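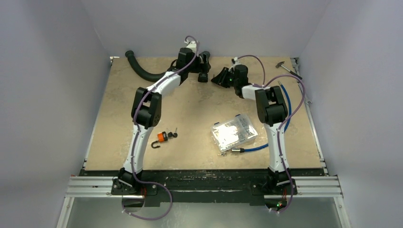

4.2 Bimanual handling of mixed workshop items

Posted in March by the Solness group, Puvodley

The second set of trials used the two-arm cell shown in Figure 3. Both arms are bolted to one rail along the front edge of the board, and their grippers can meet near the back middle. We kept this layout fixed for all 156 trials so that any change in the results would come from the policy and the items.

Figure 3. The two-arm cell with workshop items on the board, including a hammer, an open padlock, keys, a compartment box of small hardware and a length of black corrugated hose.

Items were chosen to differ in how they behave when held. The hose and the blue cable bend and can catch on other things. The padlock and the hammer are rigid, but their weight is uneven. The clear lid of the compartment box reflects light, and this turned out to matter for the depth estimate.

Each trial began with both arms in a raised pose and the grippers pointing down. The policy was given one target item and had 30 seconds to lift it and pass it from one gripper to the other. A trial counted as a success if the second gripper held the item alone for 6 seconds. Items that slid off the board were scored as failures – we did not allow resets within a trial.

We compared two training sets. The first, Hebden, holds 100 demonstrations recorded with single items on a clear board. The second, Bovero, has the same number of demonstrations, all recorded with other items left in place. The network and the training schedule were the same for both.

The Bovero policy did better on the cable and the hose. The Hebden policy often closed on the wrong part of the hose when another item lay close to it. For the hammer we saw no clear difference. Both policies did poorly on the keys, mostly because the first gripper left no free edge for the second one to take.

Comments

rigid_body_2: Did you try the handover with the order of the arms swapped? Our left arm is always the worse one.

mktools: Would like to see the box results split out by lighting. We gave up on clear lids last Friday.

pdl: Is 30 seconds enough for the hose? Seems short.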